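Vimavau Two-Arm Bench Cell
Product page and service notice: wrist cable retention and finger seating

Overview | Specifications | Service notice | Parts | Support

The Vimavau bench cell is a two-arm work cell for sorting, tray handling and small-part pick and place. Both arms mount to a single aluminum extrusion rail along the front of the work surface. The cell ships with a standard frame and can be fitted with customer-supplied wall panels, baskets and tabletops. Ratside supplies, installs and services the cell.

This page was revised after a fault report on one installed unit. Owners of existing cells should read the service notice before running two-arm programs.

Configuration

Each arm carries a two-finger gripper. The arms are attached through black mounting plates that bolt into the channels of the front rail. Arm spacing is set at installation and should not be changed without repeating the two-arm calibration. The controller, the Plosix P2, is mounted outside the enclosure.

Accessories may be hung from the side and back rails, provided they stay outside the taught keep-out zones. Tall items on the tabletop, such as jars and file organizers, must be entered in the zone table by hand. The controller does not detect them.

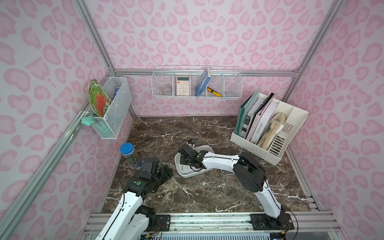

Keep-out zones are stored per program. A zone created in one program does not carry over to another. Users who copy programs between cells should open the zone table on the receiving cell and compare it line by line with the items on that tabletop.

Specifications

Arms: 2, rail mounted
Gripper: parallel, two finger, electric
Controller: Plosix P2
Program storage: 2000 steps
Joint speed limit, guarded mode: 10 percent
Frame: aluminum extrusion
Work surface: customer specified, level and rigid

Service notice

Affected units: all cells delivered with the first-revision wrist cable clip.

Symptom: the right arm stops during a tray move and the controller reports fault 67 (gripper position lost). In the reported case, the left arm did not stop. It continued its own program for one full step before the operator pressed the emergency stop. There was no injury. The left gripper struck a container and a mounting screw on one finger was bent.

Cause: two separate conditions were found.

1. The first-revision clip lets the wrist cable work out of its seat after repeated rotation of the last joint. The slack cable can then catch on the wrist housing and pull the gripper connector partly open. Position feedback is lost while motor power is still present.

2. The shared stop was disabled in the controller settings. With the shared stop off, a fault on one arm holds that arm only. The setting is intended for single-arm commissioning and must be on for any program in which both arms move.

The inspection was carried out by Anas Zerouali and Nesma Ait Ali. The connector fault was reproduced on the bench by hand, with motor power limited. It was not reproduced on a unit fitted with the second-revision clip.

Required action

Stop two-arm operation until the steps that follow have been completed.

Set the controller to guarded mode. Move both arms to the park position. Switch off motor power and lock the main switch.

Check the cable at each wrist. A cable that can be lifted from the clip with one finger is not retained. Replace the clip. Do not use a cable tie in its place. A tie holds the cable too tightly and will damage the jacket at the bend.

Press the gripper connector fully home and fit the locking sleeve. The sleeve turns a quarter turn and stops against a pin.

Inspect the front rail wiring at both mounting plates. Connectors must be mated, and no wire should lie across a channel where a plate can be tightened onto it.

Restore power. Open Settings, Motion, Shared Stop and select On. The setting is stored only after the controller has been restarted.
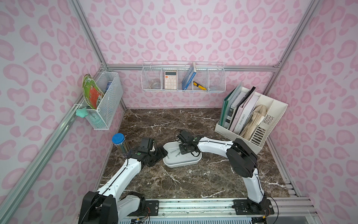
Run the stop test before returning the cell to use. Start the supplied program STOP_TEST in guarded mode and unplug the test lead on the right arm. Both arms must stop within one step. Repeat with the left test lead. If either arm continues to move, switch off motor power and contact Ratside service.

The test must be run twice per side. Record the results in the cell log with the controller serial number and the clip revision. The revision is molded on the inner face of the clip and can be read only with the clip removed.

Finger seating

A finger that has taken a side load may sit at a slight angle even when its screws are tight. The effect on a tray move is uneven lift: one corner rises first and loose parts slide toward the low side. Remove the finger, clean the seat and check the screws on a flat plate. Replace any screw that rocks. After refitting, repeat the wrist camera check, with the finger just above the work surface and the gripper pointing down. 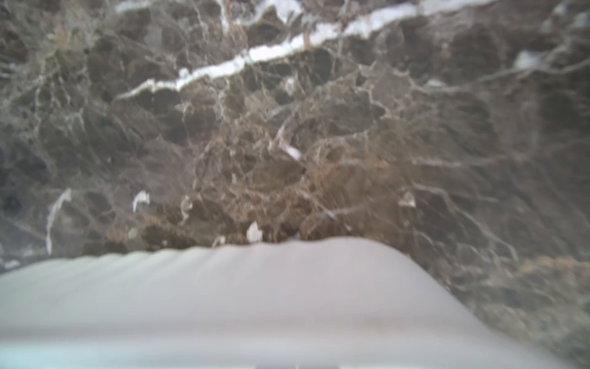

Page 2

Compare the finger edge with the reference view saved at installation. If the edge has shifted, repeat the finger offset routine. Strongly patterned tabletops can reduce the reliability of the automatic edge search. On veined or speckled stone, place a plain matte sheet under the finger for the routine and remove it before running any program.

Parts

RS-WC2: wrist cable clip, second revision, pair
RS-LS1: connector locking sleeve
RS-FS4: finger screw set
RS-TL2: stop test leads, left and right

Clips and sleeves are supplied free of charge for affected units. Finger screws are charged unless the damage followed fault 67. Quote the controller serial number when ordering.

Support

Service requests: Bouchra Ashour, Ratside
Parts orders: Ismail Slaoui, Ratside

Notice issued 3/23/23. Replaces the cable routing section of the installation manual. All other sections remain in force.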